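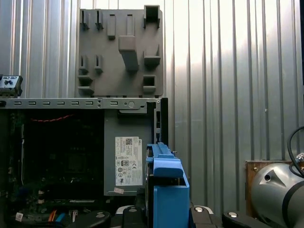
*Old tower with the side panel off, against the metal wall*

**Frozen shoulder: when did yours start to thaw?**

**torkton_tess**
Month 6 of a frozen left shoulder and I reached the top shelf this morning! Only for a mug, but I nearly cheered. The worst of the pain was back in May, when I couldn't lie on that side at all. Now it's mostly stiff, and doing up a bra behind my back is still a dream. How long did the stiff stage last for the rest of you?

**ribsandall**
Brilliant news about the mug!! Mine took ages and then loosened quite quickly. Pendulum swings in a hot shower, twice a day, that was my whole routine. Love a pendulum swing.

**GiltEdge185**
Well done, but go gently. I had the steroid injection at the Girard clinic and it took the pain right down, though it did very little for the stiffness. I'd still have it early if I had my time again.

**ribsandall**
Not sure I agree on the injection. I had 2 and my blood sugar was all over the place for days (I'm diabetic). Anyone else with diabetes should ask about that first.

**GiltEdge185**
Fair point, I'm not diabetic so it never came up. Mine only had the one side effect, a very red face!

**torkton_tess**
My physio in Tarnisano wants me to stretch until it's uncomfortable but stop before sharp pain. Does that match what you were told?

**ribsandall**
Yes, word for word. Wall walking with your fingers is a good one too, I used to put a pencil mark at my best height. Do report back when you beat the mug shelf!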